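Notebook, hand-held demonstrations, table clearing
Larnuder room, April, started 9:40

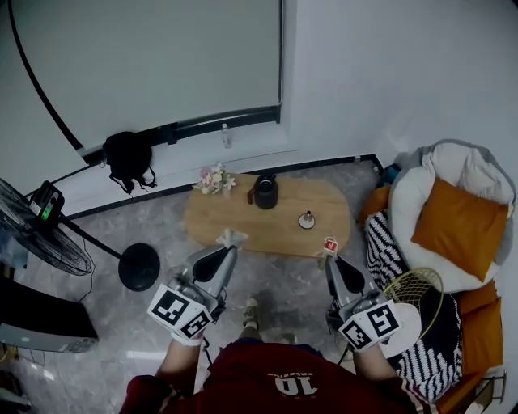

Carrying on with the coffee table task from the last entry. The instruction as it now stands: pick up whatever is rubbish or out of place on the table, one thing per hand where possible, and leave the flowers, the mug and the small white candle holder or bottle where they are. Tissue goes with the left hand, small red-and-white item with the right. Both hands may move at the same time, but neither crosses the middle of the table.

Count at the start of the day was 1033 usable demonstrations in the Raria set, all tasks together. Count at the end was 1106. I had hoped for more, but a good part of the morning went on calibration.

Calibration. Ran the usual routine before anything else: both grippers flat, jaws open, jaws closed, slow figure of eight with each hand, then both together. The left one came out fine first time. The right one would not settle. The position jumped each time I tilted my wrist outwards past a certain point. Cleaned the marker board, no change. Checked the fixings at the back and found one of the screws had worked loose, so the board could rock very slightly against the mount. Tightened it, ran the routine again, good. Please check the screws before you start, both sides, it takes a minute. I have added it to the start-up sheet.

I don't know how long it had been loose. I replayed the last batch from the previous session and the jump is there in a few of them when the wrist turns out, though small. I have marked those as suspect and left them in the folder. Somebody else should look before we throw anything away.

Tissue. Still the hardest thing on the table. If it is screwed up tight it behaves like a small ball and any approach works. If it is loose the jaw closes on a corner and the rest drags along the top. I tried three ways of doing it:

From straight above, jaw open wide, press down a little and close. Works, but the press is difficult to make the same each time and on replay the arm pushes harder than I did.

From the side, low, sliding along the wood. Looks tidy in my hands. On replay it pushes the tissue away in front of it as often as not.

Drag it to the near edge first, let it hang over a bit, then take hold. Slowest of the lot but the most reliable on replay. I did most of the day's demonstrations like this.

My feeling is we should choose one and stay with it for the whole set. Mixing them was my idea originally and I now think it was a mistake. The policy trained last month on the mixed set hovers over the tissue and can't make up its mind.

The rounded ends of the table need some care. With a straight edge you can come in square from the front. At the ends the edge curves away and I found I was turning my whole body to keep the gripper at the same angle, and then the other hand drifts off the table without my noticing. Better to stand at the long side, in the centre, feet still, and reach. If an item is too far round the end to reach like that, move it in before you begin recording. I had been stepping sideways in the middle of a demonstration and those ones look poor on replay. The base we are using can't step sideways.

Height is still a problem as well. The table is low and my back was complaining by eleven. Kneeling makes the forearms come in too flat and the view from the head changes a lot, so I went back to standing. Short blocks with a proper break are the only answer I have. Whoever does the next session, stop before you get tired, the last ten in each of my blocks are plainly sloppier than the first ten.

Speed. Length of each demonstration has been creeping down without anybody deciding it should. I was doing them quickly by the afternoon because I know the layout by heart. Played back at the arm's own speed limit this is no use, it clips the fast parts and arrives late with the jaw. Went back to a slow count in my head: reach, pause, close, pause, lift. The pause before the lift matters most. Without it the arm lifts while the jaw is still closing.

Replay tests, after lunch. Loaded 3 demonstrations on the Gastska arm pair, same room, same table, objects put back by hand to match the first picture of each recording.

First: right hand fine, left hand missed the tissue and closed on nothing. Tissue was probably a bit further back than in the recording, my fault in placing it.

Second: both picked up, both lifted. Right hand let go early on the way out.

Third: both picked up and carried clear of the table. Flowers not touched.

Replay is only a check on the recording and says nothing much about how a trained policy will do, but I would sooner see it work than not.

The early release on the second is worth a note. Looking at the jaw width signal, I had relaxed my fingers slightly on the way out, enough to open the jaw by a hair. The item stayed put in my hand because I was holding it steady. The arm shakes a bit more than I do, so out it came. Squeeze all the way to the end and open on purpose.

Data. Everything copied to the Ifans store under the table clearing folder. Copy stopped once at 170 files with a timeout, restarted it and it carried on from the right place. Totals match on both sides. I have not deleted the local copies yet, will do so when the nightly check has passed.

Labels: the early ones from this session are labelled "tidy table" and the later ones "clear table". Same task. I changed the wording halfway through by accident when I restarted the recorder. Needs fixing before training, the script for renaming is in the usual place.

To do:
Rename the labels as above.
Second pair of eyes on the suspect ones with the loose board.
Thread lock for the marker board screws, both grippers.
Move the mug about more between demonstrations. I left it in nearly the same spot all day.
Try a block with the tissue and the red-and-white item swapped over, left for right.
Ask whether we can raise the table on blocks, or whether it has to stay as it is for the Larnuder comparison.

Grippers back on the charger at 16:50, right one on the left-hand dock because the other dock's light isn't coming on.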